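NOTA DE PRENSA
26 de mayo de 2018

Flostach lanza Tustik, su guía para dejar el lavabo en condiciones

¡Por fin podemos contarlo! En Flostach llevamos desde diciembre dándole vueltas a una guía de limpieza para el baño y hoy la publicamos en nuestra web, gratis y sin registro. Se llama Tustik y empieza por el lavabo, que es lo que más nos preguntáis (con diferencia).

La idea salió de vuestros correos. Recibimos 3,309 consultas y muchísimas decían lo mismo: limpio, aclaro y a la mañana siguiente vuelvo a ver motitas junto al desagüe. A mí me pasa en casa, así que me puse a escribir el primer capítulo yo misma.

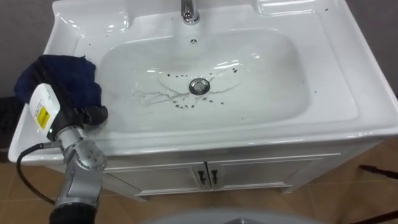 Motas oscuras en torno al desagüe de un lavabo blanco, con una fina película de agua.

Mi consejo favorito de la guía es recoger primero las motas con un paño húmedo, desde el borde hacia el desagüe, y dejar el jabón para después. Luego se aclara, se repasa el grifo y se seca todo. Son 6 pasos y a mí me lleva 3 minutos, ¡menos que hacer café! Y no os olvidéis de la encimera, que ahí también se quedan puntitos.

Tustik tiene otros dos capítulos, el de la ducha, que hemos preparado con la tienda Prantl, y el de los azulejos, escrito con la gente de Tora. Si lleváis una revista o un blog de hogar, podéis reproducir los textos citando a Flostach. Para cualquier duda, escribidnos desde el formulario de prensa de la web.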